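## 4. Setting the table height

The Drorach sit-stand table goes up and it goes down. Most of the calls we get concern the second part. Please read this section through once before pressing anything, including the button that looks like it wants to be pressed.

You will need the controller, the gray cable, and enough floor to stand back on.
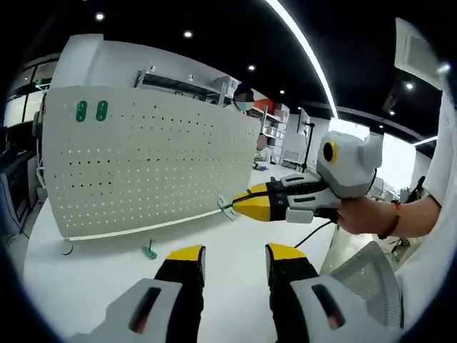
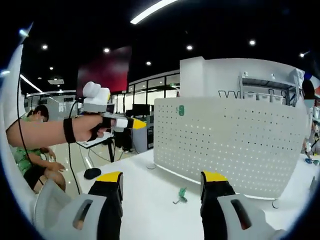 *Fig. 4: Hands at work in both pictures.*

### 4.1 First power-up

1. Plug the gray cable into the socket marked M. It fits the socket marked S equally well, and we are sorry about that.
2. Plug the table into the wall. The display shows three dashes. This is the table thinking.
3. Hold the DOWN arrow until the legs reach the bottom, then keep holding for 15 seconds. The display will blink.
4. Let go. The table rises a little by itself and stops. Don't help it.

> **Note:** If the display shows E8, you let go early. Everyone does. Go back to step 3.

### 4.2 Saving a height

1. Sit the way you really sit. The posture you put on for visitors will give you a table that suits visitors.
2. Press UP or DOWN until your forearms rest level on the top.
3. Press SAVE, then 1. The display beeps once.
4. Stand up and do it all again with SAVE, then 2.

Positions 3 and 4 work the same way. We have yet to meet a household that uses position 4, but Arnar Þrastardóttir in our support office keeps hers set for wrapping presents and won't hear a word against it.

### 4.3 Load

The Drorach frame lifts 50 kg, spread evenly. A person sitting on the middle of the top isn't spread evenly, whatever they say. The older Ladefoged frame is rated differently, so check the sticker under the crossbar.

> **CAUTION:** Keep chairs with arms out from under the table while it is moving down. The table will win against the chair, and we don't sell chairs.

> **CAUTION:** Leave slack in every cable that runs from the top to the floor. A lamp with a short cord will follow the table up as far as it can and then go elsewhere.

### 4.4 Resetting

If the two legs disagree about how high they are, the top will slope. Pencils will notice first.

1. Clear the top.
2. Unplug the table and wait until the display is dark.
3. Plug it back in and repeat section 4.1.
4. Still sloping? Loosen the Skasora coupling with the small hex key (part 542), turn it until both arrows line up, and tighten it again.

Part 542 is taped to the underside of the crossbar. If it isn't, look in the kitchen drawer where all the other hex keys went.

Height limits and child lock are covered in section 5.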